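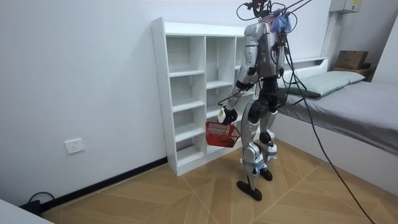
White open shelves, a low white bed and one small red basket.

In praise of the empty shelf

By Torquil Cruickshank
April 9, 2022

I love an empty bookcase. I love it the way other people love a full fridge or a made bed, and every time I see one standing against a plain wall with nothing in any of its cubbies I feel a little jolt of joy, followed by dread at what's coming. What's coming is stuff. Give most of us a set of open cubbies and we'll have them packed by teatime, with whatever was nearest — phone chargers, half a candle, the good scissors, a jar of buttons from a coat we gave away two winters ago.

My argument is that small rooms should be set up basket first. Get the shelves in, leave them bare, and then bring things to them slowly, one basket at a time, and only when you know what the basket is for. I've lived this way since February, when we moved our son into the little back bedroom on Dellora Street, and I'm a complete convert!

The room is tiny. A bed along one wall, a tall white unit opposite, enough floor between them to pull on your socks. My plan had been to unload all the boxes on the first night. Instead we ran out of puff, went to bed, and woke up to bare shelves and morning light on the wall behind them. It looked so calm that we left it for 10 days. He kept a book on one shelf and a glass of water on another. Everything else stayed boxed in the hall, and I'd guess we opened those boxes for roughly 60 things in all that time. There were a lot more than 60 things in them.

Then came the baskets, and here I get a bit evangelical. A small plastic basket with a handle is one of the great household objects. You can carry it in one hand. You can take it to the mess, which beats carrying the mess to the shelf in your arms and dropping a sock on the way. The ones with holes in the sides let you see what's in there without tipping it out on the floor, and they rinse clean in the laundry sink. I like them in a loud colour too. Red is perfect. My sister thinks everything in a white room ought to be white or grey or that oatmeal shade, and her place does look lovely, but she can never find the sticky tape.

I should be fair to the other side. Some people say open shelves are dust traps and that a cupboard with a door would save all this carrying on. They're right about the dust. I wipe ours with a damp cloth on Sundays and there's always some. But a door lets you lie to yourself. We had a big closed cabinet at the old place, a Barroso, beautifully made, and when we emptied it I found three torches and a waffle iron I'd have sworn we never owned. Open cubbies don't let you get away with that. If it's ugly and pointless you see it every time you walk in, and sooner or later you deal with it.

Others tell me that leaving shelves bare is a waste of space. A neighbour pointed out that our unit would hold 80 paperbacks without trying, and I'm sure it would. I still don't think a gap is wasted. A gap is where the next thing goes — the library books, the Lego castle that has to stay up until Thursday, the birthday present that turns up in a box nobody planned for. Fill every square and each new arrival means shuffling three old ones.

So if you're about to set up a spare room or a kid's room, put the shelves in and walk away for a week. Buy one basket, in a colour you'd favour for an umbrella. Our son has four on the go now and two whole rows with nothing in them at all, and he's asked if he can keep it like that.

Last updated: April 2022

Contact | © 2022 Torquil Cruickshank | Back to top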